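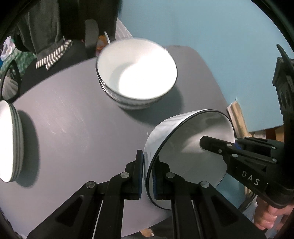

Removing limescale and grey marks from glazed tableware

Last revised February 2019

Grey lines on a glazed surface are usually metal left behind by cutlery. A dull white film is limescale. The two need different treatment, so test a small patch first: a drop of white vinegar will soften limescale within a few minutes and will do nothing to a metal mark.

Limescale

Mix one part white vinegar with 3 parts warm water in a plastic basin. Submerge the pieces and leave for 20 minutes. Rinse, then wash as normal with washing-up liquid. Do not soak anything with a gold or silver band — the acid can dull it. In hard water areas such as Ultarberg, repeat once a month.

Metal marks

Make a paste of bicarbonate of soda and water. Apply with a damp cotton cloth and rub in small circles, using light pressure. Rinse and inspect under a lamp. Stubborn marks may need a second go. Avoid wire wool and scouring powder, both of which scratch the glaze and make later marking worse.

Dishwasher settings

Check the salt level and set the softener to suit the local supply. On the older Kerr machines the dial runs from 0 to 7, with 7 for the hardest water. Load bowls at an angle so that they drain, and keep them clear of knives and forks.

Drying and storage

Dry fully before stacking.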